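Tratavard Kitchens - Tray Line Working Group
Minutes of the meeting held on Apr 6, 2025, in the training room, Nalliron site 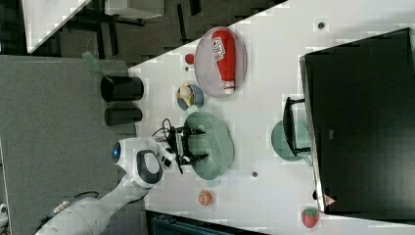 Fig. 1. Arm and gripper at the bench, over the green basket. Ketchup bottle on the oval plate, monitor to the right.

Present: site manager (chair); tray line supervisor, days; tray line supervisor, nights; two staff representatives; automation engineer; health and safety adviser; training lead; minute taker.
Apologies: purchasing.

1. Minutes of the last meeting
Agreed as a true record, with one correction. Under item 4, "packing" should read "tray laying". The packing room is outside the scope of this group.

2. Matters arising
2.1 Lockers for the night shift have been moved away from the bench room door. Closed.
2.2 The request to Rizzi for a printed manual in larger type is still open. The supplier has sent a file only. The engineer will print and bind it on site.
2.3 The bench room key is now held at the supervisors' desk and signed for.

3. Bench trial: report from the automation engineer
3.1 The trial covers picking single items and placing them in a basket or on a plate. The software in use is Ora, in the version supplied with the arm. No change of version is planned during the trial.
3.2 The log shows 2,198 picks since the trial began in December. A pick is logged when the gripper closes, whether or not the item is then placed. The staff representatives asked that placed items be logged separately, as the present figure says little about the work saved. Agreed.
3.3 Small round items remain the weak point. They roll when touched by one finger before the other, and the arm then has to look for them again. Bottles lying on their side are more reliable, provided the cap does not face the gripper. Soft food is not yet part of the logged trial.
3.4 The perforated basket is easier for the gripper to clear than the solid tub used at first. The rim is still a risk when the arm comes in low. The engineer will raise the approach height and report any loss of speed.
3.5 The night supervisor asked how long a person waits when the arm stops. The answer was up to 7 minutes if the arm has to be sent back to its start position, and much less if the stop was only a pause. The supervisor pointed out that the tray line cannot stand for that long during the breakfast run. The chair asked for a written method for working by hand while the arm is being reset.

4. Effect on posts and duties
4.1 The chair repeated that no post is to be removed as a result of the trial. The staff representatives asked for this in writing, with a statement of what happens after the trial ends. The chair can confirm the first part now. The second part depends on the site budget and will be brought back to this group before any decision is taken.
4.2 If the arm goes on to the line, the present duty of item layer would be split into 2 duties: loading and checking. Loading means keeping the plates and baskets filled and in reach. Checking means looking over each tray after the arm has finished with it.
4.3 The day supervisor said that checking is tiring in a different way from laying, and that staff who tried it at the bench found their attention dropped well before the break. Proposal: change over between loading and checking every hour. Agreed for trial only.
4.4 A staff representative reported that some colleagues on lighter duties are worried that laying is the one task they can do seated, and that loading is done standing. The health and safety adviser will look at whether loading can be done from a high stool. Until that is settled, no one on lighter duties is to be asked to change.
4.5 Pay grade for checking. The representatives' view is that it carries more responsibility than laying, as the checker signs for the tray. The chair's view is that it falls within the present grade. Not agreed. Referred to the site pay meeting - both views to be sent on as recorded here.

5. Training
5.1 The training lead presented a short course in two parts, one on stopping and restarting the arm and one on clearing a dropped item. Both are taught at the bench with the engineer present.
5.2 Night staff have so far had to come in on their own time. This is to end. Sessions will be held at the start of the night shift, with cover from days.
5.3 The restart steps on the Ora screen use terms which staff do not use. "Home" was read by several people as the end of the job. The engineer will write a one-page sheet in plain words.

6. Safety
6.1 No injuries reported. One near miss: a member of staff reached across to pick up a dropped item while the arm was paused. A paused arm can move again without a further warning. Rule confirmed: full stop before any hand goes over the table.
6.2 Cables on the arm are to be checked for wear at the start of each shift and the check initialled.

7. Any other business
The representatives asked that line staff be told before visitors are brought to see the trial. Agreed.

Actions
Engineer: log placed items separately (3.2); approach height (3.4); plain sheet (5.3); print manual (2.2).
Night supervisor and engineer: method for working by hand (3.5).
Chair: written statement on posts (4.1); refer grade question (4.5).
Health and safety adviser: seated loading (4.4).
Training lead: night sessions (5.2).

Next meeting: date to be set once the pay meeting has replied.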